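Our morning at the Didville reuse center open house

I had been meaning to get over to Didville ever since the reuse center moved into the old Jovgate building, and when I saw they were doing an open house in October I put it on the fridge and told everybody in my house that I was not available. I'm so glad I went! Doors opened at 10 a.m. and I was there a little before that, with a travel mug and a trunk full of jars I'd been promising to get rid of all summer.

First, the building. It's 3000 square feet, a good bit bigger than their last spot, and they've split it down the middle, with donations coming in on one side and the workshop and classroom on the other. The sorting side smells like cardboard and old books (I mean that as a compliment). They take fabric, yarn, buttons, picture frames, glass jars with lids, garden pots, and wood scraps longer than a ruler. They do not take paint anymore, so please don't bring it, there's a sign.

The tour lasted around 40 minutes and I took both of the free mini classes afterward, one on turning wool sweaters into seedling mats and the other on patching jeans. My seedling mat is lumpy and I love it. The felting soap they had us use is from Amalance, and it left my hands much less dried out than the dish soap I use at home, so I bought 2 bars on the way out. The patching class was fuller and we had to share scissors, but that's how I ended up chatting with my neighbors at the table and hearing all about a worm bin that lives under somebody's kitchen sink.
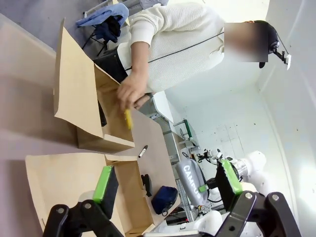 A woman at my table asked whether the center would ever stay open in the evenings, as she works until five and has never once made it to a class. The answer was that they're trying two late nights a month through the winter, and if people come they'll keep them going. She said she'd be at every one, and she'd bring her sister.

Lunch was from the Đỗ noodle stand out in the parking lot, and you got a dollar off if you brought your own bowl. I hadn't, but the center sells thrifted ones for fifty cents, so now I own another bowl with a blue rim. The line was long but it moved along nicely.

If you're planning a visit, park behind the building, as the front spots are for people unloading. Regular classes are $4 with all the materials included, and you sign up on the clipboard by the door or over the phone. I put my name down for the curtain-to-tote-bag one, and I still have to find some curtains.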